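Section 4: Setting up your rally feed in Plornholm

Now the fun part! Plornholm gathers march and rally notices from local groups and puts them on one map, so you can see at a glance what's happening in your town. Set aside an evening the first time — once it's done, you'll hardly need to touch it.

Before you start, make sure you've confirmed your account (Section 2) and picked a home town (Section 3).

1. Open Feeds and choose New Feed.

2. Type a name. Short ones work best on a phone, and anything over 60 characters gets trimmed.

3. Under Area, drag the circle until it covers the streets you care about. You can add up to six areas to one feed, which is great if you organize across county lines.

4. Under Sources, check the groups you want to hear from. Jumley imports show up here too, with a small J next to the name.

Note: New sources stay gray until a moderator has looked them over. Dinesh Fernandes and Amna Butt handle most of these, usually by 9 p.m.

5. Tap Save. Your map will reload with the first notices already on it!
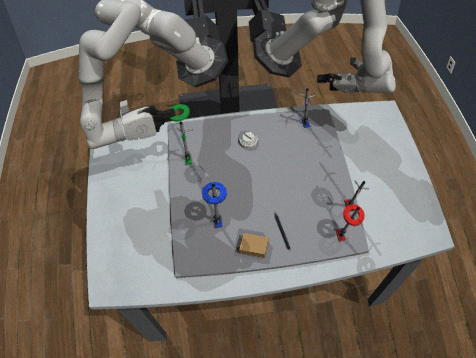
Sending alerts to your members

1. Open the feed and choose Alerts.

2. Paste in your member list, one address per line. The limit is 900 per feed. Lists over 500 go out in two batches, so expect a short gap between them.

3. Pick the kinds of changes to send: new route, new start time, or canceled.

4. Send a test to yourself and read it on your phone.

Caution: Alerts can't be recalled. Check the meeting point twice before you hit Send.

Caution: Never put members' home addresses in the Notes box — every subscriber can read it.

Route maps from the old Vastach format will open again starting in July. Until then, Vignesh Kotian's converter under Tools does a lovely job.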